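Support > Farkar Server > Clocks and Time Control > Closed tickets

Search tickets Enter keyword or ticket number Go

Correspondence clock short after player returns from leave

November 26, 2021
Logged by Sarita Chaturvedi, Farkar support

Reported by: Sarita Sachdeva, Stekville Correspondence Chess
Product: Farkar Server, self-hosted
Add-ons: Gavside mail notifier
Hosting: Chaudhary (managed database, separate web machine)
Severity: high, games being scored as time losses
Status: closed, cause found, workaround and fix below

Original report

Players who book leave are getting their games back with less time than they had when the leave started. The clock should stop when leave begins and start again when leave ends. It does stop. The time shown during leave is correct and does not move. When the leave ends, the player logs in and the remaining time has dropped in one step, before they have had any chance to look at the board.

Two players in the autumn section have lost games on time this way. Both had very little left on the clock and were relying on the leave to get them past a busy week. I have set both results to "under review" so that the ratings don't update. I would like the clocks put right and the games reopened if the opponents agree.

I have not changed any time control settings since the section opened. Nothing in the server log looks wrong to me, but I only know how to read the summary page.

S. Sachdeva

First response

Thanks for the clear report. Please send the following:

- the full clock history for one affected game (Admin, Game, Clock, Export as text)
- the leave record for the same player
- the output of the system report page, including the section headed Database
- whether any affected player was using the mail notifier to submit moves

Please don't adjust clocks by hand yet. A manual adjustment writes a new baseline and hides the earlier entries from the export.

S. Chaturvedi

Reply from customer

Exports attached. The player in the first file uses the web board only. The player in the second file submits by mail through Gavside. Both lost time in the same way, so I doubt that the notifier matters, but I have left it switched on in case you want to see its log.

I also went through the other leave records by hand. The amount lost is always four hours. It makes no difference whether the player was away for a weekend or for the full allowance. Players who took leave twice have lost it twice.

One more thing that may be useful. I first assumed this was the clocks going back, and told people so on the club page. That can't be right, as one of the cases falls before the change and one after, and the amount is the same in both.

S. Sachdeva

Analysis

The exports confirm the report. For each affected game the clock history shows a "suspend" entry at the correct time and a "resume" entry that is too early. The player's clock therefore runs during the last part of the leave. The web board does not show this while it is happening, as the display is frozen for any player whose status is "on leave". The status flag is cleared by a different job from the one that restarts the clock, and that job is working correctly. So the display holds the old figure until the flag clears, then catches up all at once.

Things ruled out:

Daylight saving. The error does not change across the switch. The web machine is set to UTC and reports UTC correctly.

Gavside. The mail notifier reads clock values and prints them at the foot of each move message. It has no write access to the clock table. Its log shows the wrong remaining time only after the resume entry is written.

The time control itself. A test section was set up here with the same control, the same leave allowance and the same increments per block of moves. Leave was booked, started and ended by moving the test server's clock forward. Remaining time was correct to the second.

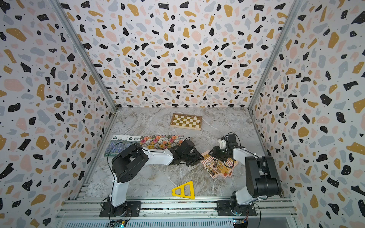 The next step was to compare the two system reports line by line. The application sections match apart from host names. The Database section does not. The customer's database reports a fixed session offset of minus four hours with no daylight rule. Our test database reports zero.

Farkar stores move times as plain counts of seconds, which carry no zone and are not affected by this setting. Leave records are older code. They store start and end as a date and time without a zone, and the resume job asks the database to convert the end time for comparison. The suspend job does its comparison in the application. With both machines on UTC the two methods agree. With the database on any other offset, the start is handled correctly and the end is not.

We set our test database to the same offset and repeated the leave test. The resume entry was written four hours early on the first run and on each run after it.

Question to customer

Has the database been moved or rebuilt recently? The leave records from the summer section look normal, so something changed between the two.

S. Chaturvedi

Reply from customer

Chaudhary moved us to a new database machine in October. They sent a notice saying that no action was needed on our side. I checked that the site came up and that a few moves could be played, and left it at that. I have now asked them for the old settings and they confirm that the previous machine was on UTC. The new one was built from their regional template.

They are willing to change it but want to know if it is safe to do so with games in progress. We have nearly 360 games open across all sections. Some players are on leave at this moment.

S. Sachdeva

Instructions given

The change is safe for running clocks, as these do not use the database offset. It is also safe for leave that has already been booked, as the stored values are correct and only the comparison is wrong. Recommended order:

1. Put the site in maintenance mode. Clocks pause for all games.
2. Stop the scheduler from Admin, Jobs. Wait until the job list is empty.
3. Take a full database backup and keep it apart from the nightly set.
4. Have Chaudhary set the default zone to UTC at the server level. Setting it for a single user account is not enough, as the scheduler connects under its own account.
5. Restart the database, then the scheduler, then the web application.
6. Open the system report page and check that the session offset reads zero for both accounts.
7. Leave maintenance mode.

For the clocks that are already short, use Admin, Clock, Add time and enter the amount lost for each leave period. Use reason code "server fault". Don't use Edit clock, which replaces the value and will lose any time the player has used while you were typing.

For the two forfeited games, add the time first and then reopen. If the game is reopened with an empty clock, the timeout job will close it again on its next pass.

S. Chaturvedi

Reply from customer

Done in that order. Session offset reads zero for both accounts. Add time worked on all the affected games except one, where the form returned "clock owner not to move". The opponent had replied while the site was coming back up and I had the wrong side selected. It went through once I picked the other color.

Both forfeited games are open again. One opponent agreed at once. The other wanted to see the clock history before agreeing, so I sent him the export with the resume entry marked, and he was satisfied with that.

A player came back from leave this morning and her time was unchanged to the minute. The mail footer from Gavside shows the same figure as the web board.

Is there any way to get a warning if this happens again? I would not have thought to look at the database page.

S. Sachdeva

Closing notes

No warning exists in the current release. The following have been filed with development:

- convert leave records to plain seconds, as used for moves
- show a red line on the admin summary page if the web and database offsets differ
- let the "on leave" display show the stored clock instead of a frozen figure, so that a fault of this kind is visible while it is happening

The first item is planned for version 4 and requires a one-time conversion of old leave records. Sites that have run on a database with a non-zero offset should correct the offset before upgrading.

Until then, any site that changes database hosting should check the session offset on the system report page before leaving maintenance mode. The installation guide mentions UTC for the web machine only, and a line for the database has been added.

Customer has agreed to closure. The backup taken in step 3 can be deleted once the autumn section has finished and its ratings are posted.

S. Chaturvedi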